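大きい布のたたみ方、みなさんどうしてますか

1 マルワット
こんにちは。9月に入って夏物の大判の布を片付け始めたのですが、毎年ここでつまずきます。ソファ用のカバーとか、ピクニックに使う大きな一枚布とか、とにかく広げるとこちらの腕の長さが足りないんですよね。床に広げると今度は猫の毛がつくし……。長い辺が302センチあるものをひとりでたたむ方、どうされているか教えていただけるとうれしいです。

2 ころもがえ中
わかります、うちも先週やりました(笑)。私はベッドの上に広げる派です。マットレスが平らで腰の高さに近いので、床よりずっと楽ですよ。角と角を合わせてから真ん中をすーっとなでて空気を抜くと、わりときれいに収まります。

3 murkevard_18
ベッド派には反対です、すみません。マットレスは柔らかいから、なでるたびに下が沈んで布がよれませんか。うちは食卓を拭いて、薄いシーツを一枚敷いてからその上でたたんでいます。祖母が着物をたたむときに必ず下に何か敷いていたので、その名残かもしれません。

4 ころもがえ中
>>3
うちのは固めのマットレスなので、そこは違うのかも。でも食卓だと布の端が垂れて、その重みでずるずる落ちていきません? うちの食卓が小さいだけかな。

5 Dindo Macapagal
横から失礼します。日本に来て長いですが、たたみ方の話は国が違っても盛り上がりますね。母は角から合わせる人でしたが、私は先に一方の角をしっかり留めて、反対側をつまんで引くやり方に落ち着きました。しわの山がどこにあるか見えるので、そこをつまんで少し持ち上げ、手前に送ってあげる感じです。引っぱりすぎると留めた角のほうが縄みたいにねじれてしまうので、そこだけご注意を。

6 マルワット
>>5
詳しくありがとうございます! 角を留めるという発想はなかったです。洗濯ばさみでいいんでしょうか。

7 murkevard_18
>>5
うーん、一点だけ留めて引くと布目が斜めに伸びる気がして、私はあまり好きではないです。薄い綿なら特に。二か所留めるならまだわかります。

8 Dindo Macapagal
>>7
おっしゃる通り、薄手だと伸びますね。私は厚めの布でしかやりません。
>>6
洗濯ばさみで十分ですが、跡が気になるなら当て布をどうぞ。青い布の写真を貼っておきます。片方の角が留まっていて、もう一方で布のひだをつまんでいるところです。左端のねじれ具合も見てください。

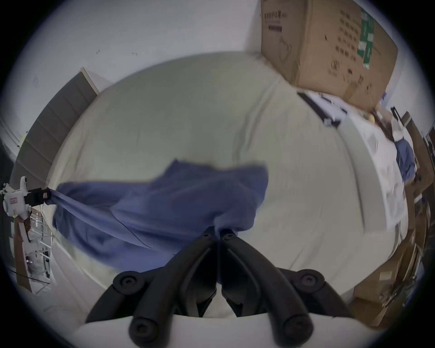 9 ララロ改めLalero
>>8
写真ありがとうございます。下に敷いてあるのは淡い灰緑のシートですね、色が落ち着いていて好きです。それにしても左のほう、見事に縄になってますね……。私ならいったん緩めて、ねじれをほどいてから続けたくなります。

10 ころもがえ中
>>9
私も同じです。ねじれたまま進めると、最後に角が合わなくて全部やり直し、というのを何度やったことか。

11 マルワット
みなさんありがとうございます。土曜に晴れたら、食卓にシーツを敷いて、洗濯ばさみは二か所でやってみますね。収納ケースの幅が405ミリしかないので、三つ折りにするか四つ折りにするかはまだ悩んでいます。

12 murkevard_18
>>11
四つ折りにしてから丸めるのもいいですよ。折り目がきつくならないし、うちはずっとそれです。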